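3.2 Fabric conditioning and crease recovery

Cotton strips from the Grelley and Kekari mills were conditioned at 20 °C for 22 hours before testing. Each strip was folded lengthwise, loaded under a flat plate for 19 minutes and released. Crease recovery was read from the angle between the two limbs of the fold, following the Kwiatkowski procedure with one change: readings were taken on both faces of the cloth and averaged. Strips with visible faults in the weave were left out.

The Grelley cloth recovered more slowly in the weft direction than in the warp. The Kekari cloth showed no clear difference between directions – a result that agrees with its more even thread count. Washing at the Grornstead laundry lowered recovery in both cloths, and most of the loss came within the first 3 cycles. Folded cloth keeps a slight wrinkle over much of its surface (Figure 4), so angles were read at the fold line only.

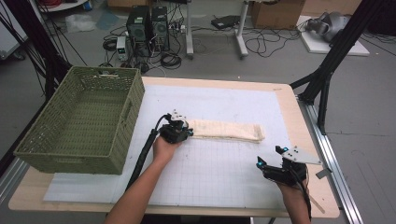 Figure 4. Folded cream cloth lying on a grid-lined mat, with a woven basket to the left.

3.3 Effect of storage

Strips stored flat were compared with strips stored on rollers. Storage began in September, and both groups were kept in the dark.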